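Equipment Review: Cuvard Hand-Held Demonstration Gripper
Vellbridge Teaching Laboratory
Dec 11, 2018

The Cuvard is a two-finger gripper carried by the operator, who performs a task by hand so that a robot arm may later learn it. Our laboratory has used two units since August and has recorded 432 demonstrations.

Setup takes 30 minutes. The wide opening suits tray work, and new operators learned the tool quickly. The foam finger pads collect lint and should be cleaned often. Fine placement remains slower than with the Cono remote-control station — a fair exchange for the simpler equipment.

Recommended for tabletop tasks.

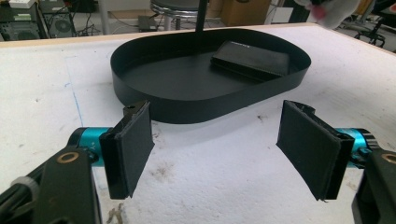
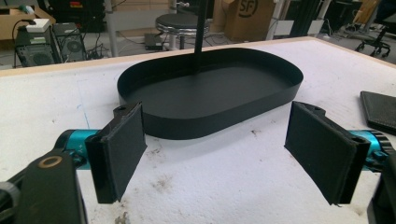 Fingers open at the black oval tray, both views.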